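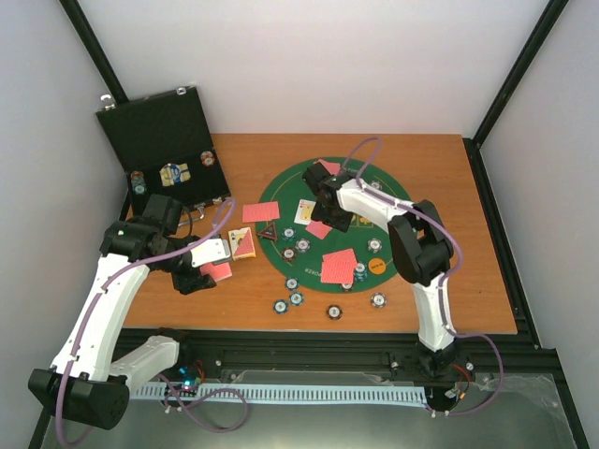 Round green mat, chip case open at upper left, red-backed cards.

Card Table Layouts – Losen Room

Reference gallery for the Losen card table, compiled by Andor Szalai, 6/30/18. The full chip inventory is 216 pieces; most stay in storage. The mat has a thin yellow ring and sits to the right of the case.

Three cards face up at center, blue-gray chips on both sides of the mat, black triangular marker at left. The orange button is kept at right in this layout.

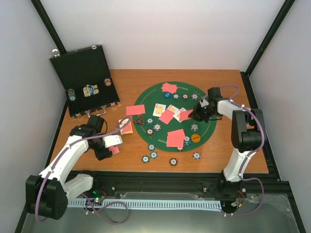 Dwynwen Gape asks whether the marker should sit on the felt at all, as the Barroso sheet puts it on the wood.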